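Teaching a robot to find its way round a kitchen - a look at the Grallow practice kit
Speaker notes, Pavithra Marar, 22 March 2023
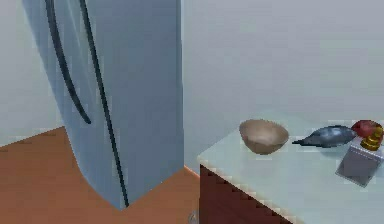
Opening (3 minutes, try not to run over)

Good afternoon, and thank you all for coming along so soon after lunch. Say hello to the Prumico people at the front, who very kindly lent me the adaptor for this laptop. Leave the kitchen slide up while everyone finds a seat.

I want to talk about Grallow, the simulated kitchen kit from Terov, which our team in Toledo has been trying out since October. I should say straight away that we paid for our own licence, so if I sound fond of it in places, that is my own doing and you are welcome to argue with me afterwards.

What you get

The kit gives you rendered kitchens, a set of things to put in them and a list of household tasks. Ours came with 100 room layouts. Point to the slide: big fridge with the long dark handles, a counter, and on the counter a bowl, a fish and a few other bits and pieces. I do like the fish. It has a shape that narrows right down at the tail, and when you are planning a grasp that gives you plenty to think about.

Talk about the fridge handles here. They are curved, and they run a long way down the front, so there are many places a hand could take hold. Some of those are much better than others once the door has to swing. Mention the gap between the fridge and the counter as well - we spent far longer on getting through gaps than on picking things up.

How we used it

We ran 862 trials in all, mostly fetching and putting away, and kept notes on every one. Setting up a new layout took me 15 minutes once I had got the hang of it, and a good deal longer before that (tell the story about the manual, if there is time).

What I liked: you can put a room back exactly as it was and try again, as often as you please. The task list is written in plain words, and our newer colleagues got going without much help from me.

What I would grumble about: surfaces are rather plain, and walls especially so. If your robot relies on cameras, please don't expect it to cope with a real, cluttered kitchen on the strength of this alone. The help pages could do with some love too.

Price and support

Have the licence sheet ready, as someone always asks. Support answered all our messages, though the replies on door hinges were a bit short for my taste.

Questions

Repeat each question into the microphone for the people at the back. Leave my email address on the last slide until the room has cleared.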